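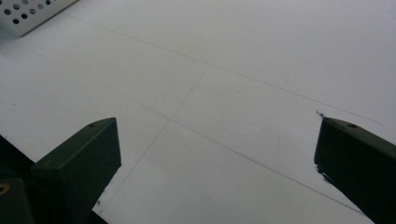
Ticket: dose-response fits for kinase inhibitor panel do not match between sites
Queue: Assay support, Liltard screening core
Status: Open, waiting on requester
Component: Zarnirex curve fitting, plate import

Original report

We ran the same set of 16 kinase inhibitors against the same breast cancer cell line as the Visser lab did in February. Same 72-hour viability readout, same top concentration, same vendor for the compounds. Our IC50 values come out between three and eight times higher than theirs for most of the set. Two compounds agree. We think the new version of Zarnirex is fitting the curves wrong and would like to be moved back to the old one.

Support, first reply

Before we roll anything back, I'd like to see a reason to blame the software. A shift that goes mostly in one direction and skips two compounds doesn't look like a fitting bug to me. A bad fit usually gives you scatter, with some values too high and some too low. Please send the raw plate reads, the plate maps, and the import log. Please don't send the PDF report, which only shows the curves after outlier removal.

Requester

Raw reads and maps attached. Import log attached. I'll point out that the problem showed up in the same week as the update.

Support

Noted. A new lot of serum also went into use that week according to your own plate map comments, so the timing doesn't settle much.

What I did with the files:

1. Refit all plates in the old version. The largest change in any IC50 was 2 percent. That is nowhere near a factor of three.

2. Refit the Visser plates in the new version. Their numbers stayed where they were.

3. Fit one compound by hand with a four-parameter curve, top and bottom left free. Same answer as both versions.

I consider the fitting code cleared unless somebody shows me a plate that fits differently. Moving on to import.

4. Checked that the dilution series in the map matches the one in the log. It does, on paper. Both say half-log steps. Whether the liquid in the wells was in half-log steps is something neither file can tell me.

5. Checked the control wells. Vehicle controls are tight on every plate. The positive control kills 93 percent of cells at the top dose, which looks healthy, but one dose at the top tells us nothing about where the middle of the curve sits. Do you have a full curve for the positive control?

Requester

No full curve, we only run the top dose. The liquid handler was serviced recently by Purik and passed. I don't think it is the dilutions.

Support

Passed what? The Purik service sheet you forwarded covers water at 20 microliters. Your transfer is in DMSO and a good deal smaller than that. A pass in water says very little about a small DMSO transfer, and I wouldn't hang a result on it.

Also, the two compounds that agree with Visser are the two you added by hand from a separate stock plate. That is in your map under "manual". I'd have liked to see it in the ticket.

Requester

They were added by hand because the source plate was short on volume. I didn't think it mattered. Could it not also be the stocks? The source plate has been thawed a few times.

Support

It could. Repeated thawing pulls water into DMSO and some compounds drop out of solution, and the result would look much like what you have. I can't separate the two from these files, and I'm wary of anyone who says they can. The serum is a weaker suspect. If protein binding were behind this, I'd expect the two manual compounds to move as well, at least a little, but two compounds is a thin basis for ruling it out.

Suggested tests, cheapest first:

a. Dye test on the liquid handler in DMSO, at the volume you really use, across all channels.

b. Three of the shifted compounds run from the old source plate and from fresh powder, side by side on one plate, both diluted by hand.

c. A full curve for the positive control on every plate from now on. A single top dose will pass almost anything.

d. Only if a and b come back clean: old serum lot against new, same day, same passage of cells.

Please don't average the new values with the Visser values in the meantime. I saw a draft table in the shared folder doing that. An average of one good number and one wrong number is a wrong number with a smaller error bar.

Requester

Table removed. Dye test is booked on the handler. We would still like the old version available as a fallback.

Support

The old version stays installed in read-only mode and you can refit there whenever you like. I expect the same curves. Set the ticket to waiting. Attach the dye readings as raw absorbance by channel, with the blank wells included, and I'll look at them before we touch the stocks.

Internal note

Title changed from "Zarnirex update breaks IC50". Severity lowered from high to normal. Do not merge with the other fitting tickets until the dye data is in.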